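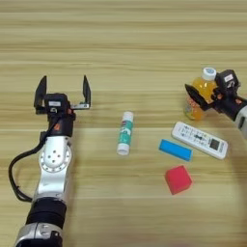 第6章　長期保管と再始動

6-1　本章の適用範囲

本章は、Kivden Suvik クーペおよびSuvik ロードスターを1か月以上にわたり走行させずに保管する場合の準備、保管中の点検、ならびに保管後の再始動の手順を定めるものです。1か月に満たない駐車については、第3章「日常の取扱い」をご参照ください。

対象となるのは、キャブレター仕様の全車両です。後年に燃料噴射装置へ換装された車両については、6-3「燃料系統の準備」および6-8「エンジンの再始動」の手順をそのまま適用することはできません。換装を実施した工場の指示に従ってください。

競技用の安全燃料タンクを装着した車両の保管方法は、別冊「競技仕様車補遺」に記載しています。

注記：本章の数値は、標準仕様の車両を前提としています。Cozma製の高圧縮ピストンまたは強化クラッチを組み込んだ車両では、部品に添付された説明書の数値が優先します。

6-2　保管場所の選定

保管場所は、次の条件を満たす屋内としてください。

・床面が水平で、コンクリートまたはこれに準ずる堅固な仕上げであること
・雨水の浸入がなく、換気が可能であること
・給湯器、ストーブその他の火気と同一の区画でないこと
・車両の周囲に、運転席ドアを全開にできる余地があること

土間や砂利敷きの車庫を使用する場合は、車両の下に防湿シートを敷き、その上に合板を置いてください。シートのみでは、ジャッキスタンドの脚部によって破れるおそれがあります。

気密性の高い保管用バルーンまたはカプセルを使用する場合は、車両が完全に乾燥していることを確認してから収容してください。洗車当日の収容は避けてください。

注意：自動車用カバーは、通気性のある起毛裏地のものを使用してください。樹脂製の防水カバーを屋内で使用すると、塗膜に水泡が生じることがあります。ラッカー塗装の車両では特に顕著です。

6-3　燃料系統の準備

警告：ガソリンの蒸気は引火しやすく、床面に沿って広がります。作業は換気のよい場所で行い、消火器を手の届く位置に備えてください。作業中の喫煙および電動工具の使用は禁止します。

1　保管場所へ移動する前に、燃料タンクを満量の手前まで給油します。給油口の首部まで入れると、気温の上昇時に通気管から燃料があふれます。

2　燃料安定剤を、製品の表示に従った量だけタンクに加えます。

3　安定剤を加えたあと、燃料系統の全体に行きわたるまで走行します。やむを得ず走行できない場合は、車庫の外でエンジンを暖機運転してください。

4　エンジンを停止し、トランクルーム左側の燃料コックを「閉」の位置に回します。

5　エンジンを再び始動し、キャブレターのフロート室の燃料が消費されて自然に停止するまで、アイドリングを続けます。この間、アクセルペダルは操作しないでください。

6　イグニッションスイッチを切り、キーを抜きます。電動燃料ポンプを追加した車両では、ポンプのヒューズも取り外します。

注記：保管期間が1年を超える見込みの場合は、タンクを満たす方法に代えて、タンクを空にして内部に防錆油を塗布する方法をとります。この作業にはタンクの取外しが必要ですので、指定工場にご依頼ください。

6-4　潤滑系統および冷却系統の準備

使用済みのエンジンオイルには、燃焼に由来する酸と水分が含まれています。前回の交換からの走行距離が2,000 kmに満たない場合であっても、保管の前に必ず交換してください。

エンジンオイルの交換

1　エンジンを通常の作動温度まで暖機し、停止します。

2　オイルパン下部のドレンプラグを外し、オイルを受け皿に排出します。排出中のオイルは高温です。耐熱手袋を着用してください。

3　オイルフィルターを取り外します。古いガスケットがハウジング側に残っていないことを確認します。

4　新しいフィルターのガスケットに清浄なオイルを薄く塗り、取り付けます。

5　ドレンプラグに新品の銅ワッシャーを組み、29 N・mで締め付けます。

6　規定量のオイルを注入し、エンジンを短時間運転してから停止します。油面が落ち着いたのち、レベルゲージで量を確認します。

注意：ドレンプラグの締め過ぎは、アルミニウム製オイルパンのねじ山を損傷させます。トルクレンチを必ず使用してください。

冷却液の確認

冷却液の凍結温度を比重計で測定し、保管場所で想定される最低気温に対して十分な余裕があることを確認してください。冷却液が茶色に濁っている場合は、濃度にかかわらず全量を交換します。

Suvikのシリンダーヘッドはアルミニウム製です。冷却液を抜いたままの保管は、水路内部の腐食を招きますので行わないでください。

ラジエーターキャップのゴムにひび割れがあれば、この機会に交換してください。交換品はClondow部品センターで取り扱っています。

6-5　シリンダー内部の防錆

保管期間が3か月を超える場合に実施します。

1　エンジンが十分に冷えていることを確認します。

2　プラグコードに気筒番号の札を付け、コードの根元を持って引き抜きます。コードの中央を引っ張らないでください。

3　プラグ周囲のくぼみにたまった砂やほこりを、エアブローで除去します。

4　スパークプラグを外し、外した順に並べて電極の状態を確認します。

5　各プラグ穴から、防錆油を少量ずつ注入します。

6　イグニッションコイルの低圧側配線を外したうえで、変速機を4速に入れ、車両をゆっくり押してクランク軸を2回転ほどさせます。押すことが困難な場所では、クランクプーリーのナットに工具を掛けて正方向に回してください。

7　スパークプラグを手で数山ねじ込み、引っ掛かりがないことを確かめてから、プラグレンチで締めます。

8　イグニッションコイルの配線とプラグコードを元の位置に戻します。

保管に入る前に、エアクリーナーの吸入口と排気管の末端を、油を含ませた布でふさぎます。布には赤い札を結び、札のもう一方の写しをステアリングホイールに掛けてください。

警告：布をふさいだままエンジンを始動すると、排気系統の破損または火災につながるおそれがあります。

6-6　バッテリー、タイヤおよび制動装置

バッテリー

1　すべての電気装備の電源を切ります。

2　アース側の端子を先に外し、次に電源側の端子を外します。初期型の車両は電源側がマイナスとなる正極アース方式です。バッテリー脇の銘板で必ず方式を確認してください。

3　バッテリーを車両から取り外し、液量を点検します。極板が露出している場合は、精製水を補充します。

4　バッテリー受け皿を重曹水で拭き、水拭きして乾燥させます。

5　取り外したバッテリーを、乾燥した涼しい場所に置き、維持充電機能を備えた充電器に接続します。

警告：充電中のバッテリーからは水素が発生します。密閉した戸棚や車室内では充電しないでください。

注記：機械式時計に換装していない車両では、バッテリーの取外しにより時計が停止します。再接続後の時刻合わせは第2章をご覧ください。

タイヤおよびサスペンション

標準装着タイヤの幅は165です。ダイヤゴナルタイヤを装着した車両では、同一箇所への荷重によりトレッドに平らな部分が残りやすいため、以下のいずれかの方法をとってください。

方法A：車両を接地させたまま、空気圧を通常より高めに調整し、月に一度、車両を前後に動かして接地位置を変えます。側面に表示された最大空気圧を超えてはなりません。

方法B：車両の前後を順に持ち上げ、サスペンションアームの下にジャッキスタンドを置きます。ばねに荷重がかかった姿勢を保つため、サブフレームの下では支えないでください。

ワイヤースポークホイールの車両は、方法Aの場合もセンターナットの締付けを点検してください。左側と右側ではねじの向きが異なります。

警告：ジャッキのみで支えた車両の下には、決して入らないでください。

制動装置

1　輪止めを前後両方向から掛けます。

2　パーキングブレーキを解除します。引いたままの保管は、ライニングがドラムに固着する原因となります。

3　ブレーキ液の量と色を確認します。前回の交換から2年を経過している場合は、保管の前に全量を交換してください。

4　クラッチペダルを踏み込んだ状態で固定する場合は、Suvik専用の木製ブロックを使用します。ペダルとシートの間に汎用の伸縮棒を渡すと、シートフレームが変形します。

注意：ブレーキ液は塗装を侵します。こぼれた場合は直ちに大量の水で洗い流してください。布でこすらないでください。

6-7　車体、内装および保管中の点検

車体の下回りを洗浄し、特にフェンダー内側の折返し部、ジャッキアップポイント、ドア下部の水抜き穴に泥が残らないようにします。水抜き穴は、樹脂製の細い棒で貫通を確認してください。金属線を差し込むと内側の防錆塗膜に傷が付きます。

革張りの座席は、湿らせた布で拭いたのち、保革剤を薄く塗ります。ロードスターの幌は、完全に乾いた状態で閉じて保管してください。たたんだままにすると折り目に沿って生地が縮み、後部窓が曇ります。

窓ガラスは上端からわずかに下げ、車室内の空気が入れ替わるようにします。ねずみの侵入が懸念される場所では、窓を閉め、代わりに除湿剤を床に置いてください。

保管中は、月に一度、次の項目を点検し、巻末の保管記録簿に結果を記入します。

・床面への油脂、冷却液、燃料の漏れ
・燃料の臭気
・タイヤの空気圧（方法Aの場合）
・充電器の表示およびバッテリーの液量
・カバー内側の湿り
・除湿剤の状態
・配線被覆および断熱材のかじり跡

注意：点検の際に、エンジンを短時間だけ始動することは避けてください。オイルと排気系統が十分に温まらず、内部に結露が残ります。始動する場合は、6-8の手順をすべて実施したうえで、通常の作動温度に達するまで走行させてください。

記録簿には、保管開始時の走行距離計の数値も記入してください。保管が8月をまたぐ車両では、高温による燃料の蒸発が進みますので、残量もあわせて記録します。

6-8　エンジンの再始動

再始動の作業は、補助者を1名置いて行うことを推奨します。

始動前の確認

1　車両のカバーを外し、車庫の扉を全開にします。

2　エアクリーナー吸入口と排気管から布を取り除き、赤い札とその写しがそろっていることを確認します。

3　エンジンオイル、冷却液、ブレーキ液およびクラッチ液の量を確認します。

4　ファンベルトの張りとひび割れを点検します。

5　燃料ホースを端から端まで指で押さえ、硬化した箇所や表面の割れがないかを確認します。硬化が認められたホースは、始動の前に交換しなければなりません。

6　タイヤの空気圧を通常の値に戻します。

7　充電済みのバッテリーを車両に据え付けます。電源側の端子を先に接続し、アース側の端子を最後に接続します。

油圧の確保

1　スパークプラグを外します。

2　イグニッションコイルの低圧側配線を外し、端子を絶縁テープで覆います。

3　スターターを短い間隔に分けて作動させ、油圧計の針が上がるまで繰り返します。各回の間には、スターターが冷えるのを待ってください。

4　油圧が上がらない場合は作業を中止し、オイルポンプの呼び油を行います。手順は整備解説書の潤滑編に記載しています。

5　スパークプラグとコイルの配線を元に戻します。

始動

1　燃料コックを「開」の位置に回し、各継手から漏れがないことを補助者とともに確認します。

2　手動レバー付きの燃料ポンプの場合は、レバーの手応えが軽くなるまで操作し、フロート室に燃料を送ります。

3　変速機を中立にし、チョークノブをいっぱいに引きます。

4　クラッチペダルを踏み、スターターを作動させます。

5　エンジンが始動したら、油圧計を直ちに確認します。針が動かない場合は、速やかに停止してください。

6　チョークを段階的に戻しながら暖機します。防錆油が燃焼するため、始動直後には青白い煙が出ます。温まっても煙が続くときは、6-9を参照してください。

7　水温計が通常の範囲に入ったのち、冷却ホースの接続部と水ポンプの下側を点検します。

走行前の制動試験

平坦な私有地で、歩行の速度から制動を試みます。ペダルの踏み代、車両の片寄り、引きずりの有無を確認し、異常があれば公道に出ないでください。パーキングブレーキも同様に試験します。

最初の走行は短い距離にとどめ、戻ったのちに各ホイールの中心部に手を近づけて、著しく熱い車輪がないかを調べます。火傷のおそれがありますので、直接触れないでください。

6-9　再始動時の不具合と処置

スターターが回らない
バッテリー端子の緩みと、車体側アース線の取付け面の腐食を点検します。いずれも正常であれば、ソレノイドの接点を点検してください。

スターターは回るが始動しない
フロート室に燃料が届いているかを確認します。届いている場合は、ディストリビューターの接点に酸化膜がないかを調べ、接点用の研磨片で清掃します。紙やすりは使用しないでください。

始動するがすぐに停止する
燃料タンクの通気管の詰まりが考えられます。給油口のキャップを緩めて症状が変わるかを確認します。キャップを緩めたままの走行は禁止します。

キャブレターから燃料があふれる
直ちにエンジンを停止し、燃料コックを閉じます。ニードルバルブの固着、またはフロートへの燃料の浸入が原因です。

クラッチが切れない
ディスクがフライホイールに張り付いている可能性があります。暖機後、変速機を中立にし、ペダルを踏んだ状態で数分間運転してください。改善しない場合に、変速機を入れたままスターターで車両を動かす方法は、駆動系を損傷させるため認められません。

青白い煙が続く
オイルの入れ過ぎがないかを確認します。適量であれば、圧縮圧力の測定を指定工場にご依頼ください。

ブレーキが片側だけ引きずる
ホイールシリンダーまたはキャリパーのピストンが固着しています。運転者自身による応急処置は行わず、車両を積載車で搬送してください。

6-10　部品および相談窓口

本章で使用する消耗品のうち、銅ワッシャー、オイルフィルター、ラジエーターキャップおよびクラッチペダル用木製ブロックは、Clondow部品センターで在庫しています。ご注文の際は、車台番号と、ボンネット裏の仕様票に記された組立記号をお知らせください。組立記号が判読できない場合は、エンジン番号でも照合が可能です。

技術的なご相談は、Kivden保存車両部の技術相談係、Radka Begovićがお受けします。高圧縮ピストン装着車に関するお問い合わせは、Cozmaの担当者Octavian Eneに直接ご連絡ください。

保管記録簿の用紙が不足した場合は、巻末の原本を複写してご使用ください。記入済みの記録簿は、車両を譲渡する際に本書とともに次の所有者へ引き渡してください。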